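Datasets > Language > Word lists & glossaries
Print this page | E-mail this page

# Ollcombe Kitchen Words

Word list of household and kitchen terms, as people say them at home, not as they're printed in cookbooks. Started as Harriet's notebook. Edvin Berge typed up most of it and did the cleanup. Still rough in places.

Version of June 4, 2020. Replaces the March one, please delete that, the region column was shifted by a row from "griddle" on down.

## What's in it

- 2,906 entries, one per line
- 743 of those have an example sentence
- 2 files: `words.tsv` and `sentences.tsv`
- UTF-8, tabs, no quotes around fields

Columns in `words.tsv`:

- `id` - number, never reused
- `word` - lower case unless it's a name
- `sense` - short gloss, plain words
- `region` - where the speaker grew up, NOT where they live now
- `source` - N (notebook), L (letter), T (phone call)
- `note` - anything else. Messy.

`sentences.tsv` has the id, the sentence, and a flag if we changed a name in it.

## Where the words came from

Harriet Rosenthal wrote down words for pots, bottles, scraps, drawers, leftovers etc. whenever she heard one she didn't have. Then letters, after the piece in the Trollside newsletter. Phone calls last. Calls were not recorded, just notes taken while talking, so spellings for T entries are our guess at the sound.

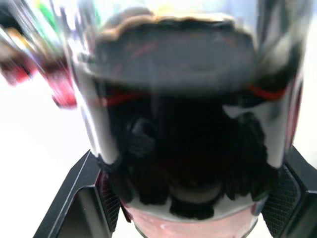

Spelling: we kept what the letter writer wrote. If two people spelled it differently there are two rows, and the note says "see" plus the other id. Didn't merge. Tried merging once and lost track of who said what.

Plurals only get their own row if they mean something else. "Greens" yes, "spoons" no.

## Known problems

- Region is blank for a lot of the L rows. People didn't say and we didn't write back to ask.
- `sense` is too short for some of the drink words. "Pop", "soda", "tonic" all just say "soft drink", which hides that for a few speakers tonic was only the clear kind. Notes have more.
- Brand names used as plain words (coke for any soda, that sort of thing) are in, lower case, marked `brand` in the note. Not consistantly. Search for both.
- 4 ids are missing on purpose. Families asked us to take them out.
- Older speakers way over represented. Nearly no kids' words. 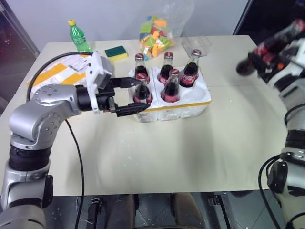

- Some glosses are Harriet's opinion. "Wrong word for colander" is still in there, leaving it.

## Using it

Fine for teaching, crosswords, dialect homework, spell checkers, whatever. Not fine for counting how common a word is. One chatty family can fill a page, and rare words got written down more eagerly than ordinary ones.

Loads in any spreadsheet. Set every column to text on import or it will turn a couple of the notes into dates.

A small script for pulling one region is in the Jorura folder. Needs nothing installed:

 python pick.py words.tsv "region name"

Case matters for the region name, sorry.

## Privacy

No full names of speakers. First names in sentences were swapped, the flag tells you wich ones. Street names taken out. Letters themselves are with Harriet and are not part of this.

## Fixes and additions

Send the id and the correction, one per line. New words: word, what it means, where you grew up. A sentence if you have one. Edvin does a batch when enough have piled up.

## To do

- fill in region where the letter has a postmark (not the same thing, will mark as such)
- split "drawer" senses
- the Solberg letters, still in the box, not typed
- check the tea towel / dish towel rows again

Print this page | E-mail this page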